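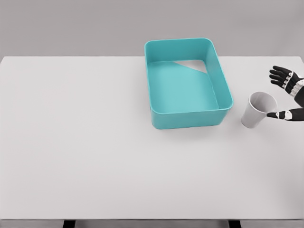

SLIDE 1 - Cups, bins, and the people who used to do both

(notes to self, don't read these out. 20 min slot, aim for 17)

Hi. Thanks. Ruaridh Moncrieff, I run the return line at Pisadcombe. Not an engineer. Say that early, they always ask me about torque.

What we do in one breath: used trays and cups come back from the canteens, we sort them, we send out bins. Sorting is hands. Always has been. 59 people over the two shifts when we started this, still 59 now, but the jobs are not the same jobs. That's the talk.

Leave the sim picture up while they sit down. White table, teal bin, one paper cup leaning over, two robot hands coming in from the right. Cup goes in bin. This is the whole task. Let them think it's easy.

SLIDE 2 - Why cups

Paper cups are light, tapered, they tip. People pick them up without thinking. Ask the room: how hard do you squeeze a paper cup? No one knows. Wait for the laugh, don't rush it.

Zikus did the sim side for us. Astska is the floor system, the real one, on the real line. Keep those two seperate, last time I mixed them up and got three questions about it.

First thing the crew said when they saw the sim: where's the rest of the stuff? One cup. No lids, no napkins, no half a sandwich. Good question. Went straight on the requirements list.

SLIDE 3 - What we got wrong

We told people late. Own this one. Plans were on paper in spring, crew heard in August. They heard from a delivery driver.

So the first meeting was bad. People wanted to know hours, pay, who gets moved. I had a slide about cycle times. Wrong slide.

Second meeting, no slides. Went better. Wrote down every question on the whiteboard, came back with answers to most of them, said "don't know yet" to the rest. The don't-knows went over fine. It was the maybes that made people mad.

SLIDE 4 - What changed on the floor

Before: stand at the belt, pick, drop, pick, drop. Eight stations. Rotate every two hours.

Now: five stations by hand, Astska covers the other three. People rotate through a watcher job as well. Watcher clears jams, swaps bins, takes over when the hands stall.

Good: wrists. Fewer people asking off the belt for sore wrists. Don't oversell, it's one site and we didn't run a study.

Not good: watcher is boring and tense at the same time. You wait and wait and then it all goes wrong in ten seconds. We had it at two hours like the belt, crew asked for 45 min, they were right. Should have asked them first.

Also not good: noise of the line covers talking, always did, but before you had someone next to you. Three stations with no person = gap in the middle of the line. Folks on the far end said they felt cut off. We moved the break table and put two hand stations back to back. Cheap fix. Helped.

SLIDE 5 - Numbers (keep it short!!)

One week log from the watcher sheet. 2,907 cups offered to the hands. 166 needed a person to step in.

Somebody will do the math and say that's not so bad. Sure. But 166 times a person had to stop what they were doing and walk over. Put it that way. The vendor report has it as a percentage, the crew has it as steps.

Most of the 166 were cups lying over on their side or cups stuck one in another. Nested cups are the worst. People twist them apart with no thought at all.

Target for the year is 100 or under a week, same volume. Not there. Don't promise when.

SLIDE 6 - Who decides when it stops

Big one for the crew, slow down here.

Anyone on the line can stop it. Anyone. No form, no calling a lead. We had a rule at first that the watcher logs a reason before restart and guess what, people stopped stopping it. Dropped the rule. Now the reason gets filled in at the end of the shift if they remember.

Rankin building does it differently, lead only. Ask me after, I have opinions.

SLIDE 7 - Training

Two days of class was to long. Nobody wants a class. What worked: pair up with someone who's already done ten watcher turns, half a shift, then swap.

We show the sim in training now too. Run it slow, stop it with the fingers at the cup, ask "what would you do next?" Older hands on the line are very good at this. They spot the bad grips way before I do. Zikus started sitting in on these and taking notes, they changed the grip after one of them.

Pay: watcher turns pay a bit more. Took us too long to sort out. If you're planning one of these, settle pay before the machine is on the floor.

SLIDE 8 - Still open

- night shift has no vendor cover, they just live with it
- new hires never learn all eight stations by hand, do we care? I do. Crew is split
- who speaks for the line when Zikus wants a change

Leave about five min for questions. If it's quiet, ask who in the room has worked a belt. Then ask them to go first.

Water is on the left. Clicker sticks on back, press twice.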